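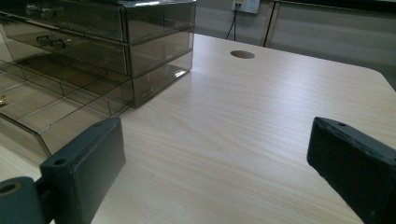

Nurent Rarkel Robot Vacuum

I started Nurent after going through a string of robot vacuums that all got stuck under the same armchair. So when we sat down to design the Rarkel, the first thing I asked for was a low one. It's 3 inches tall, and it slides under my couch, my bed and that awful armchair without so much as a bump!

The Rarkel maps your home on its first trip around, then cleans in tidy back-and-forth rows. You can name the rooms in the app (mine has one called Crumb Zone) and send it to just one of them when that's all you need. If you don't like apps, press the big button on top and it goes. My parents have never opened the app and they use theirs every morning.

What it's like to live with

It's quiet enough that I take phone calls while it runs, though I do switch it off the high setting first. High is for rugs and it sounds like it. A full charge gives you over 200 minutes on low, and when the battery gets down it drives back to the dock, tops up and picks up where it left off. Mine has a long hallway and two bathrooms to get through and it does the lot in one go.

Long hair was the big headache in testing. We tried a bunch of brushes and ended up with a soft rubber roller that comes out by hand, no screwdriver. I still pull a little hair off the ends every couple of weeks, so please don't expect to never touch it.

It won't climb stairs and it doesn't mop. It also doesn't love black shag rugs, which it can mistake for a drop. If you have one, draw a no-go line around it in the app and vacuum that one yourself.
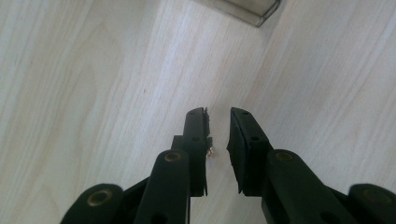
What comes in the box

Rarkel robot vacuum
Charging dock and power cord
Rubber roller (fitted) and one spare
Two side brushes
Washable filter
Quick start card

Colors

Carbone, a very dark gray that hides dust well, or plain white. I have the Carbone. The inside parts are identical, so pick whichever you like looking at.

Price and shipping

The Rarkel is $300. Orders over $70 ship free, so the vacuum always does, and you can throw in extra filters without paying more for postage. White is back in stock as of March 27, 2025.

Already have our older Zurka? Its side brushes fit the Rarkel but the filters don't, so please check before you order a pack. Send me a note through the contact form if you're not sure which one you own.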